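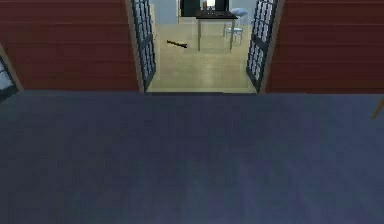

Cernthorpe scene pack: stick on the floor of the far room, seen from the plank-walled room.

Cernthorpe
A simulated home for finding out what your robot can't do
By Kiten

Overview | What's included | Chores | Scoring | Requirements | Licences | Questions

Overview

Pick up the stick. It's lying on the floor in the next room, the doors are open and the light is good. A spaniel would be back by now.

Cernthorpe is a set of simulated domestic rooms for testing mobile robots on household chores. You bring the robot, or at least the software that will one day be blamed for the robot. We supply the rooms, the objects, the chores and a scoring tool with no sense of occasion. A run starts with an instruction in ordinary English, such as "bring me the stick from the other room", and ends when the job is finished, when time runs out, or when your machine has wedged itself behind a door and gone quiet.

We wrote the pack for teams who have already seen their robot do something splendid on a table top and would now like to know what happens when the table is in a different room. In our experience this is where the conversation about household robots gets shorter.

Can machines do the housework yet? Some of it, on a good day, in a house they have met before. Vacuuming is more or less settled, provided you tidy up for the vacuum cleaner first. Fetching, carrying, putting away and wiping down are all at the stage where the demonstration video is very good and you would still not leave it alone with the crockery. Cernthorpe exists to put a figure on the gap. We take no view on how big the figure should be.

What's included

The full set of Cernthorpe rooms, each with its own flooring, walls and furniture, and each joined to at least one other by a doorway that your robot will have to go through.

360 chore starts. Each start fixes the position of the robot, the position of every loose object and the wording of the instruction, so a result from your office can be repeated in somebody else's.

The Xaba scoring tool, with reports in plain text and as a spreadsheet.

A ready-made model of the Veltex wheeled base with one arm, for anyone without a robot of their own to embarrass. It is wide, it turns slowly and it is an honest stand-in for a good deal of what is out there.

A manual. People do skip it, and then write to us with the question answered on its first page, which concerns the direction in which the doors open.

The chores

Chores come in three grades.

Grade A is fetch and carry. One object, one destination, nothing in the way that wouldn't be in the way in real life. The stick in the picture at the top of the page is a Grade A chore. The robot has to cross the blue-grey floor, get between two open glass-paned doors and over a dark strip at the threshold, and then find something thin and brown on a pale floor. After that it has to pick it up.

Every part of that sentence has ended a run. Glass is a nuisance for a good many depth sensors, which look through the panes, see the lovely bright room beyond and plan accordingly. The threshold strip is read by a cautious robot as a step and by a very cautious one as a hole. And a stick lying flat on the floor offers hardly any height to grip, so a hand that is superb with mugs will press down beside it, close on nothing and carry nothing back with great care. We have watched this last one more often than is good for us. The robot parks neatly, opens its fingers over the spot and reports success.

Grade B is putting away. Several objects, each with somewhere it belongs, and at least one that belongs somewhere the robot has to work out for itself. Nobody who has lived with other people will be surprised that this is harder. The instructions in this grade are written the way they tend to be spoken, so you will meet "put that back" and "clear the table a bit". How much is a bit? Xaba has a rule for it, given in the manual. We argued over that rule for longer than it took to build the room it applies to.

Grade C is tidying a room with no list. The robot gets a room, a time limit and the instruction to make it tidy. Scores here are low. They are low for everybody, and if yours are high we would suggest checking whether the robot has pushed everything under the furniture, a strategy that comes up of its own accord with learning systems and with teenagers. Version 2 of the scoring tool looks under things.

What makes it hard

Very little has been added to make it hard. The rooms have daylight in one part and less of it in another, so a camera set up nicely for the dim side of a doorway has a bad moment on reaching the bright side. Thin furniture legs are there because furniture has thin legs. Doors swing into the room you happen to be standing in. Things are on the floor.

We were asked early on to offer a version with the doors taken off. We do, as a setting, and it is marked on every report so that whoever reads the score knows about it.

There is also a setting for clutter. At its lowest the floors are clear except for whatever the chore needs, and most people should begin there. At its highest it looks like the week before a house move. Please don't begin there and then tell us the product is broken.

Scoring

Each run gives two scores, one for the job and one for the house.

The job score is simple enough. Did the stick get to where it was wanted? Part marks are given for reaching the right room and for lifting the right object, and none for effort.

The house score starts full and goes down. Bumping a door costs a little. Dragging a stool across a room with a base that hasn't noticed it costs more. Knocking something off a table costs most, and costs it whether or not the thing would have broken, as we found that teams would otherwise write in to argue about plastic. A robot can finish every job on the list and come home with a house score that would get a lodger asked to leave. We print the two side by side and won't combine them, though we are asked to quite often, generally by people with one good score.

Time is recorded and doesn't count towards either. A chore done slowly is still done. You may feel differently about a machine that needs most of the morning for one stick, and the times are in the spreadsheet if you want to feel differently in detail.

What it won't tell you

Cernthorpe is a simulation, and a simulated floor is kinder than a real one. There's no grit. Wheels don't pick up hair. The rendering is on the soft side, chosen so that runs are quick on a modest machine, and a vision system that does well on our slightly blurry doors may find that real doors come with reflections, fingerprints and a coat hanging on the handle.

Cloth is not included. Laundry was in the plan and then came out of it, after we had spent a long time looking at a simulated towel that behaved like a sheet of pastry. If your robot folds shirts, we're pleased for you, and you'll need another product.

Liquids are not included either. Bottles and containers are treated as shut, and stay shut.

A good score here means the robot is worth trying in a real house with a person next to the stop button. A poor score means you have saved yourself the trip. We'd be uncomfortable with anyone reading more into it than that, and the licence says so in duller words.

Requirements

A desktop or laptop with a separate graphics card. It needn't be a new one. Cernthorpe will run without a screen for overnight batches, and most customers use it that way after the first week, when the pleasure of watching wears off.

Your robot model needs a base, at least one camera and something to grip with. Legs are supported. The thresholds are within reach of any walking machine we know of, although the walking machines don't all seem to have been told.

An internet connection is needed to install and to register. After that the pack works offline.

Licences

Single team: one site, any number of robots, two named users. Extra users can be added at any time.

Teaching: for schools, colleges and universities. Includes every room and all three grades, with results that can't be used in advertising.

Commercial testing: as for a single team, plus the right to publish scores. If you publish the job score you have to publish the house score next to it, in type of the same size. This clause has a history.

Prices are on the order form. Updates are free until the next full version, due in November.

Questions we get

Can we move the furniture?
Yes, with the room editor. Reports from edited rooms carry a note saying so.

Can we choose our own objects for the robot to fetch?
Yes. Most people swap the stick for a cup, and do better.

Our robot went round the far side of the table, came back and stopped in the doorway. Is this a fault?
Possibly yours. Look at the turning circle in your robot file. If the same thing happens with the Veltex base, send us the run log and we'll look at it.

Is there a leaderboard?
There was one. It may return when Grade C has some scores on it that people are willing to put their names to.

Will there be stairs?
We have built a staircase. It is being kept in a separate download.

Page last updated August 17, 2020. To order, or to ask for a trial copy with the Grade A chores only, use the Kiten contact form and tell us which simulator you already use.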